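February, evening

Went to the open day at Grivon with Mirta. We left at 8 and the train to Prostetberg was full, so we stood as far as Plavine. Paid 55 for the two tickets, which I still think is steep. It rained the whole walk up from the station.

They gave us badges at the door (mine was 2459, and they had spelt my surname wrong) and a paper cup of coffee. The first talk was in the canteen and went on too long. A man from the sales side talked about warehouses and showed a lot of charts. Mirta did the crossword under the table.

The robot hall was better. Filippos Stefanou ran the demonstration and he was easy to follow. The arm has to pick mixed things out of a metal bin, one at a time. He said boxes are easy and clear plastic is hard, as the cameras see straight through it. Their target is 1000 picks without anybody stepping in and they have not got there yet. He didn't dress it up, which I liked.

I stood at the side and watched for a good while. It was slower than I had expected. A toy brick is nothing to a child, but the arm has to work out which way round it lies before it goes in.

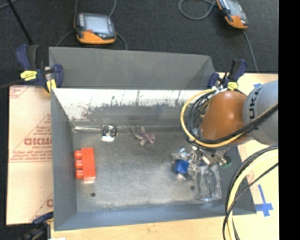

Mirta asked what happens if it drops something. Filippos said it tries again, and after a few goes it leaves that one and picks another. She asked about the noise too, and he said most of it was the fans.

Had soup and a roll afterwards. Picked up a leaflet for the Zacharopoulos course but the fee is too much for me this year. Home by the late train, feet sore. Must ring the dentist tomorrow and hang my coat somewhere warm.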